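Grippers at the table: our corner at Cukside

I started on the packing line at Cukside 19 years ago, back when the only automation was a conveyor that squeaked. Now a good part of my shift goes to working with a gripper in my hand, so the arms on the line can learn from it. Pictures from our table!

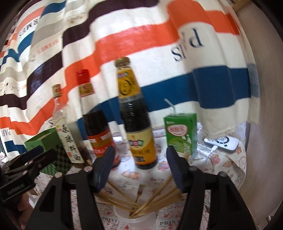
CUKSIDE, January — Jaws wide open, going in toward the oyster sauce. Saadet Dağdelen and I used to pack 80 cartons before lunch; now we swap over every hour and argue about who has the steadier wrist (me).

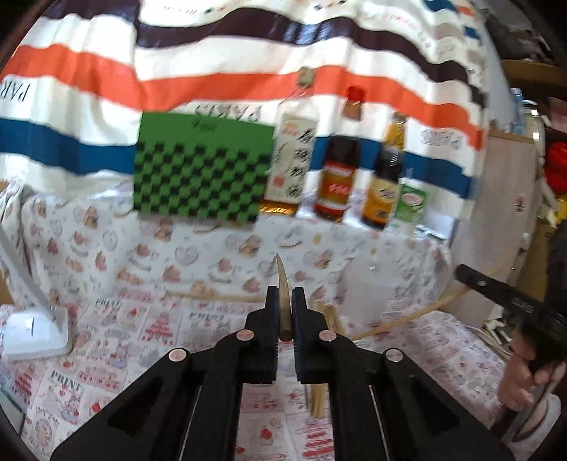 My shoulders like the new job better, I'll say that. Four of us moved over from packing, and Esko Ojala asked to go back after 8 shifts — he missed the noise and the radio. Fair enough. I miss the radio too, but I'm staying put, and Beril Ekinci has promised to bring in a speaker.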